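Pre-purchase inspection, hand-held grippers, second round
Filled in for the October budget. Comments are mine. Anything marked OPEN has to close before I sign.

**1. Price and what it covers**

- [x] Written quote from Sireck received
- [ ] Spare finger pads included. OPEN. The first quote said yes, the second doesn't mention them.
- [ ] Charger and case listed as separate lines. OPEN.

Comment: the figure everybody repeats is 3,000 per unit. I can't find a page that says what you get for it. Hirlow came in lower but leaves out shipping and calls software "available," a word I've learned to read as "extra."

**2. Fingers and pads**

- [x] Screws on the pads tight, checked by hand with the right driver
- [x] No sharp edges where a thumb rests
- [ ] Pads hold a full drink carton without crushing it. OPEN.

Comment: Sireck's demo used foam blocks. Foam forgives everything. Our work list is groceries and household stuff, so cartons, bags and cloth are the test I care about. Run it in a lived-in room, too. A clean bench tells me very little.
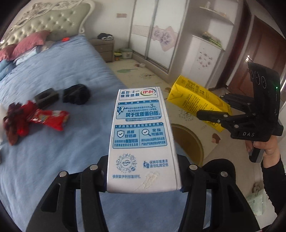 Both units have to be tried by the same person on the same day, or the comparison is worthless. I'd also like the test to run 60 minutes without a break. Wrist strain doesn't show up in a five-minute trial, and the brochure claim of "all-day comfort" comes with no test behind it.

**3. Floor and work area**

- [x] Walking path agreed before starting
- [x] Bags and loose packaging picked up from the path
- [ ] Mats lie flat at the edges. OPEN, recheck on the day.
- [ ] Rule for dropped liquids written down. OPEN. "Wipe it up" is not a rule.

**4. Power and batteries**

- [x] Charging spot away from bedding and curtains
- [ ] Battery age printed on the pack or in the papers. OPEN. Asked twice.
- [ ] Price of a replacement battery in writing. OPEN.

**5. Support**

- [ ] Repair time stated in days. OPEN. Probert offers a service plan but won't put a number on turnaround.
- [ ] Loaner unit during repair. OPEN.
- [x] Recordings can be exported without a Pudo subscription. Tested once, worked once. I'd want to see it again after an update.

**Where this leaves the budget**

The request is for 3 units. I'd approve 2 and hold the money for the last one until sections 2 and 5 are closed. The case for a spare assumes units will break, which is a strange thing to hear from people telling me they won't.

Next check: Saturday, same list. Bring the driver and a full carton.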